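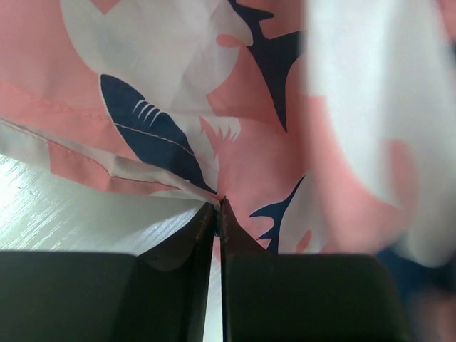
Pullus shark print added to Prirnell fabric range, with revised handling and folding guidance

Monday, April 1, 2024

Prirnell has added a shark design to Pullus, its range of printed fabric for children's sewing and household use. The fabric is supplied by the metre to retailers and small makers. A revised handling sheet is issued with it, covering receipt, washing, pressing, cutting and folded storage. The sheet replaces the general Pullus care card for all printed fabrics in the range.

Orders are open to existing trade accounts. General retail supply begins in May.

Design

The design is a large-scale figure print on a salmon-pink ground. Sharks are drawn in navy blue and in white. The navy sharks have a thin white outline, which separates the dark figure from the ground, and their gill slits are drawn as short curved white strokes. On the white sharks the gill marks are pink zigzag strokes. The figures are set at differing angles.

The ground colour was adjusted once during development. The first strike-off was closer to coral, and the pink gill marks lost definition at normal viewing distance. The released version is softer. The navy was left unchanged.

There is one colourway. A blue-ground version was sampled and has been withdrawn from the program, as the navy figures did not separate adequately from the ground even with the outline.

Format and supply

Pullus shark print is supplied on the roll and as flat-folded cut lengths. Full rolls carry 37 metres. Cut lengths are supplied at 2 metres and 6 metres, folded and banded, with the print side facing in.

Lot numbers are marked on the roll end and on the band of each cut length. Customers joining panels from more than one length should order from a single lot. Prirnell does not guarantee a colour match on the pink ground between lots, and claims for shade variation between lots will not be accepted once fabric has been cut.

Cut lengths are measured before folding, with the fabric relaxed. Measurements taken under tension will read long and should not be used to check a delivery.

Layout and pattern matching

Large figure prints use more fabric than small repeats when the figures are to be kept whole. The handling sheet recommends that pattern pieces be laid out singly, print side up. Cutting on the fold is acceptable for linings, pocket backs and other pieces where the placement of a figure is of no consequence.

For small articles such as bibs, hats and drawstring bags, a whole shark may not fit within the piece. Makers should decide before cutting whether the head or the body of a figure is to be featured. A paper window cut to the finished size of the piece and moved across the fabric is the simplest method.

Because the figures lie at differing angles, panels may be turned end for end where this saves fabric. Prirnell recommends marking the intended top of each panel on the reverse with chalk so that paired pieces are not mixed during assembly.

Receipt and resting

Fabric received folded will carry crease lines. These are normal and are not grounds for return. Lengths should be unbanded on receipt, opened fully on a clean flat surface and left overnight before measuring or cutting. A pale, smooth table is preferred. Lint and loose threads are easier to find on it, and dye transfer from a coloured table covering is avoided.

Fabric should not be shaken out from one corner. Lifting from a single point draws the cloth into a bunch and pulls it out of square, and the distortion may persist until the next wash. 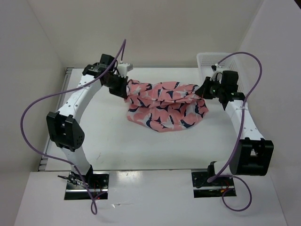

Akpalu, which stocked the fabric ahead of general release, reported that most questions at its cutting counter concerned refolding. Customers who opened a length to look at the print could not get it back to a neat rectangle, and the remnant bin was untidy by the middle of the day. It asked for a folding method that one staff member could carry out at a counter of ordinary depth, without pins or a board.

That request led to the folding section of the revised sheet, set out in full as follows.

Folding procedure for cut lengths

1. Clear the table. Lay the fabric print side up and open it completely, including any turned corners.

2. Identify the two ends of one long edge. If the cloth is bunched, work along the edge by hand until both corners are found. Do not pull on the middle of the cloth.

3. Take one corner in each hand and draw the edge straight. Tension should be sufficient to remove slack and no more. Creases running along the edge indicate that the cloth behind it is still gathered.

4. Lower the edge to the table and smooth from the edge towards the body of the fabric with a flat hand.

5. Bring the far edge over to meet the first, print side in. Align corners before smoothing.

6. Fold again in the same direction if the shelf depth requires it.

7. Fold the resulting strip end to end until it reaches shelf width. Place the cut end inside.

8. Band loosely. A tight band marks the ground colour with a sharp line that requires steam to remove.

Irregular remnants should not be forced to a rectangle. Fold the straightest edge first, turn any curved or flared portion inward, and finish with the straight edge to the front of the stack. Remnants should be labelled with the shortest usable measurement.

Where a length has been folded for longer than a season, it should be opened and refolded along different lines. This applies particularly to stock held near a window, as light exposure along a fold may produce a visible stripe.

Washing and pressing

Prewashing is recommended before any garment or fitted article is cut. Wash separately in cool water for the first cycle, with the print side in where the piece has been sewn into a tube or bag. Remove promptly at the end of the cycle. Leaving printed fabric compressed in the drum sets hard creases across the figures, and these are more noticeable on the navy than on the pink.

Dry flat or over a broad rail, in shade. Pegging at the corners is not recommended for long panels.

Press on the reverse. If the face must be pressed, use a pale cloth between the iron and the print. Start at the centre of the piece and work outwards, lifting the iron between positions. Sliding the iron across a damp length may stretch it unevenly.

Display recommendations

Retailers displaying the fabric folded should show enough of the print for one figure to be recognised. Small folds of this design read as abstract patches of pink, navy and white, and customers may not identify the subject. Prirnell suggests one length draped at the end of the shelf, with the remaining stock folded print side in behind it.

Swatches are cut to show part of a navy figure and part of a white figure wherever the print allows. Swatches are not matched to one another. They are intended for assessment of colour and handle and should not be used to plan layout.

Availability

Trade orders are accepted through the usual account form. Orders placed for delivery to the Sotum depot will be dispatched with the revised handling sheet enclosed. Customers holding earlier Pullus prints may request the sheet separately at no charge. The former care card should be discarded.

Unopened rolls may be returned within the period stated in the account terms. Cut lengths are not returnable except in the case of a print fault. Faults should be reported with the lot number, the distance from the cut end and a note of which side of the fabric is affected.

About Prirnell

Prirnell designs and distributes printed fabrics for children's articles and home sewing. Its ranges are sold by the roll and in cut lengths to independent retailers, makers and craft suppliers.

Home | Ranges | Trade accounts | Care and handling | News | Stockists

Contact: Prirnell trade desk, via the account form | © 2024 Prirnell. All rights reserved. | Back to top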